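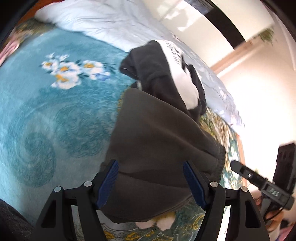 Nanier 手持挂烫机使用记录:用了一个冬天之后

搜索 请输入关键词 热门搜索 站内搜索

更新于 2025/4/16

这台挂烫机是去年年底买的,牌子叫 Nanier,在 Caruso 的店里下的单,价格442元,没有用券。到手以后基本每个工作日早上都会开一次,周末集中处理一批。当时在几台机器之间比了很久,网上的说法大多来自刚拆箱的人,讲外观讲得多,讲用了几个月之后怎么样的很少,所以把自己的使用情况写下来。

先说我的需求。家里原来有一台老式平板熨斗,配一块折叠烫衣板。熨斗没有坏,效果也一直比较好,问题是每次都要把烫衣板从门后面搬出来,支开,等热,用完再等它凉了收回去。平时要穿的衣服里需要烫的其实不多,两三件衬衫,几条裤子,一件薄外套,为了一件衬衫支一次烫衣板,慢慢就不愿意做了,衣服皱着也就穿出门了。我需要的是一台拿起来就能用、可以处理轻度褶皱的东西。笔挺的裤线和硬领子,我不指望它。

外观与重量

机身是一体式的,水箱装在握把后方,向下抽出来加水。外壳是磨砂塑料,不容易留指纹,接缝处处理得还可以,水箱卡扣的位置有一点松,装好以后轻轻摇会有响动,用到现在没有变得更严重。喷头是金属面板,预热之后很烫,厂家在侧面印了警示标志,家里有小孩的要注意放置的位置。

加满水之后拿在手里是偏沉的。烫一件衬衫没有感觉,连续烫到后面几件,手腕会酸,特别是处理领口和袖窿的时候,要把手抬起来,重量都压在手腕上。我妈试过一次,烫了半件上衣就还给我了,说还不如她的熨斗。力气小的人最好先去实体店拿一拿,并且要店员加了水再给你拿,空机的重量没有参考价值。

电源线的长度够用,从床头的插座拉到衣柜门前没有问题。线比较硬,收纳的时候不好卷,附带的魔术贴绑带很短,勉强能绑住。我后来换了一根自己的绑带。

预热和出汽

插电以后按一下开关,指示灯开始闪,变成常亮就可以用。等待的时间够我把衣服从衣架上理平,扣子扣好。和平板熨斗相比快得多,这一点是我最满意的。

蒸汽分2档。低档适合薄料子,真丝和雪纺一类;高档对付棉和亚麻。说明书建议按面料选,我实际用下来,低档基本只在处理一条丝巾的时候用过,其他时间都在高档。低档的汽量小,棉布上扫过去几乎没有变化。

第一次按蒸汽键的时候,前面几下会喷出小水滴,这个现象一直存在。说明书里写了,让用户先对着空处按几下再开始烫。我开头没有看说明书,直接对着一件浅灰色衬衫按下去,胸口留了一片水点,好在干了以后没有印子。现在我的习惯是先对着水池方向喷一会儿,等汽变得均匀再用。

蒸汽键可以锁定,锁住以后不用一直按着,长时间操作时手指会轻松一些。锁定的手感不太明确,有时候以为锁上了,松手汽就停了。

水箱

水箱标称300毫升,在手持机型里属于比较大的,这也是它偏沉的一个来源。高档连续出汽,一箱水能处理完我一周的衬衫,快见底时汽会变弱,同时机器里有抽空气的声音。没有缺水提示灯,全靠听。我觉得这个价位应该有一个。

加水口的橡胶塞开合比较紧,指甲短的人不好抠开。塞子如果没有完全压到底,机身倾斜的时候会漏水,我漏过一次在床单上。现在每次装回去之前都会用拇指再按一遍。

用水方面,我住的地方水质偏硬,烧水壶隔一阵就有白垢。前期直接用自来水,后来在喷头孔边上看到一点白色的粉末,换成了超市买的纯净水,之后没有再出现。纯净水也是一笔开销,不大,但要算进去。

各类衣物的效果

棉衬衫:日常褶皱可以去掉,效果和平烫比有差距。平烫过的衬衫表面是平的,有一点硬挺,挂烫的更像是洗完以后晾得很好的样子,褶没了,布面还是软的。领子和门襟是弱项,这两个地方有衬布,蒸汽打上去之后要用手拉住,让喷头面板贴着布走,反复几次才能平。袖口同样如此。赶时间的时候我只处理前胸、领子和袖口,其他部分穿在毛衣里面,不管了。

亚麻:不推荐。我有一件亚麻衬衫,深的折痕怎么喷都有印子,喷湿了再拉也只能淡一点。亚麻还是要上熨斗。

羊毛针织:效果很好,出乎我的预料。毛衣在抽屉里叠了一个夏天,拿出来中间有横着的折痕,喷头离开一点距离,让蒸汽落上去,然后用手轻轻拍平,折痕就没有了,毛面也会蓬松起来。罗纹袖口如果洗得有些松,蒸一下以后用手拢一拢,能收回去一些,穿一天又会松开。针织不要用力拉,也不要让喷头压上去,压过的地方会发亮。

深色衣物:这部分单独说。深色的棉质上衣和裤子,用平板熨斗直接烫很容易出现反光的印子,尤其是缝线凸起的位置,以前要隔一块布。挂烫没有这个问题,省了一块布。缺点是深色衣服上的毛絮会在蒸汽之后更明显,需要再用粘毛滚筒走一遍。附件里送的那个毛刷头我试过,刷毛很稀,粘不走什么东西,作用主要是把绒面刷顺。

西装外套:可以去掉坐车压出来的褶,也可以去一部分味道。吃完火锅回来的外套,挂在通风的地方喷一遍,第二天味道淡很多,没有完全消失。肩部有垫肩的地方不要长时间喷,我的一件旧外套肩部喷多了以后有一点起泡,可能和外套本身的粘合衬质量有关,谨慎一些比较好。

床品和窗帘:窗帘挂着直接喷很方便,也是挂烫机真正比熨斗强的场合。纱帘一遍就平,厚的遮光帘要慢一些,中途得加水。被套枕套我试过铺在床上烫,效率太低,后来放弃了。

没有挂的地方怎么办

Nanier 的宣传页上写平烫挂烫两用,喷头可以放平使用。我住的房子衣柜门很窄,挂上衣架以后衣服总是往一边转,所以有相当一部分时间是把衣服摊开在床上处理的。

结论是能用,要注意几点。第一是倾斜角度,喷头完全朝下的时候,水箱里的水如果少于一半,抽水会断断续续,汽也跟着一股一股地来。水装满一点会好很多。第二是床本身会吸潮,蒸汽穿过衣服进到下面的被子里,烫完那一块摸上去是潮的。我在下面垫一条厚浴巾,烫完拿走晾开。第三是床太软,喷头压下去布会跟着陷,原来的褶没有去掉,又压出新的。垫硬一点的东西会改善,我用过一块旧的切面包的大木板,能放进衬衫里面,垫领子和前襟刚好。

如果家里本来就有烫衣板,平烫功能可以忽略,直接用熨斗。

噪音

水泵工作时有连续的嗡嗡声,比吹风机小,比加湿器大。早上隔着一扇门,里屋睡觉的人听得到,没有被吵醒过。水泵的声音刚买来时比较均匀,用久了以后偶尔会夹一点颤音,把水箱拔下来重新装一遍就恢复。

出过的问题

使用到第4个月的时候,有一天早上指示灯一直闪,不转常亮,等了很久还是闪。换了插座也一样。我在 Caruso 的订单页面里联系售后,当天有人回复,让我把水倒空,静置一晚再试。第二天照做,灯正常了,后面没有再发生。客服的解释是温控感应到内部残留水汽,具体是不是这样我没有办法判断。

同一时期我把情况讲给同事 Dardo Acuña,他买的是同一个型号,比我早一些,用得没有我频繁。他那台没有出现过指示灯的问题,但喷头有一侧的孔出汽明显偏少,烫的时候要把机器偏一个角度。他住在 Clallthorpe,那边的水更硬,他一直用自来水,也从来没有除过垢。后来他按说明书用柠檬酸除了一次,有改善,没有完全恢复。

除垢的步骤不复杂:柠檬酸兑温水,灌进水箱,开机喷到一半,关机放一会儿,再喷完,最后用清水过一遍。过清水这一步要做够,我第一次清得不干净,后面烫衣服有一点酸味。说明书上建议的频率比较高,我用纯净水,间隔拉长了,目前没有堵。

收纳

用完以后要把水倒掉,厂家强调了,我也建议照做。水留在里面过夜,第二天开机前几下喷出来的水更多。每天早上倒水这件事其实是整个流程里最烦的一步,出门前还要跑一趟卫生间。我有一半的时候会忘。

附带的收纳袋是抽绳布袋,没有隔热,机器凉透之前不能装。我现在放在衣柜旁边的一个铁架上,喷头朝外。底部可以立放,重心靠后,碰一下会晃,没有倒过。

旅行方面,我带出去过一次,出差住酒店。机身体积占掉行李箱一个角,重量也不轻,酒店房间里本来就有熨斗,结果一次都没有拿出来。这个尺寸不适合带着走。要旅行用的,应该去看水箱小得多的折叠款。

和另外两种方案的比较

平板熨斗:效果最好,准备时间最长。衬衫多、要求高的人,熨斗仍然是首选,挂烫机代替不了。我家的熨斗没有扔,亚麻、棉布裤子、桌布还在用它,每隔一段时间集中烫一次。

立式挂烫机:Bautista Paredes 家里有一台立式的,我借用过一个下午。他有一间单独放衣服的小房间,机器常年立在那里,水箱大,汽也足,手里只拿一个喷头,很轻。烫一整批衣服,立式的明显更省力,领子也更容易处理,后面有一块可以顶着的板。缺点是占地方,软管里会积水,烫的过程中要时不时把管子提起来,让水流回去。他自己讲,如果没有那个房间,他不会买立式的。我的卧室放完床和衣柜以后,过道只够走人,立式的放不下,所以没有考虑。

手持款夹在中间,效果不如前面两种,占地最小,拿取最快。

关于技巧

买之前我在 Skillora 上看了一套讲衣物护理的课,里面有一节专门讲蒸汽。内容讲得比较慢,有用的几条我记下来了,实际验证过的写在这里。

衣服要先抖开,湿一点的时候烫比完全干透以后容易。另一只手一定要拉住下摆,给布一个向下的力,只靠蒸汽吹是吹不平的。走的方向从上往下,不要来回。烫完不要马上穿,挂一会儿,让潮气散掉,马上穿的话,手肘和腰部会立刻出新的褶。裤子倒过来夹住裤脚挂,裤腰的重量可以帮着拉直。有印花的T恤从里面烫。

课里还讲到往水箱里加香薰或者衣物护理液,我没有试,说明书里明确禁止。

晾晒也要跟上。我现在洗完以后会把衬衫从洗衣机里马上拿出来,用力抖过再挂,领子用手捏平。这样晾干以后褶已经少了很多,挂烫机只需要扫一遍。衣服在洗衣机里闷一个晚上再拿出来,挂烫机处理起来就很吃力。

附件清单

机身、可拆水箱、毛刷头、抽绳收纳袋、一只隔热手套、魔术贴绑带、说明书。隔热手套只有一只,尺寸偏小,男士戴进去手指伸不开,材料倒是够厚。拉衣服的那只手离蒸汽近,刚开始不熟练的时候应该戴上,我被汽燎过一次手背,红了半天。毛刷头装拆要等机器凉下来,热的时候卡得很死,不要硬拔。

说明书是折页,字很小,中文部分在背面,除垢的那一段印在折线上,时间长了会磨掉,可以先拍下来存着。

优点:预热快;水箱大;深色衣物不留亮印;针织和窗帘效果好;售后回复及时。

缺点:装满水以后偏重;没有缺水提示;开头会喷水滴;橡胶塞不好开,没压紧会漏;放平使用时出汽不稳定;毛刷头基本没有用。

适合的人:衣服以针织、普通棉质为主,早上只需要处理一两件,家里放不下立式机器。442元在手持款里不算便宜,遇到促销的时候再入手会比较合适,我买完之后的那几周就看到过一次降价,客服没有补差价。

不适合的人:每天穿正装衬衫的,衣柜里亚麻多的,手腕有旧伤的,还有打算主要用来出差的。

后面如果指示灯的问题再次出现,或者水泵有变化,会在这篇里接着补。到八月我会换一批夏天的衣服,薄料子多一些,低档到底有没有用,那时候再测一遍。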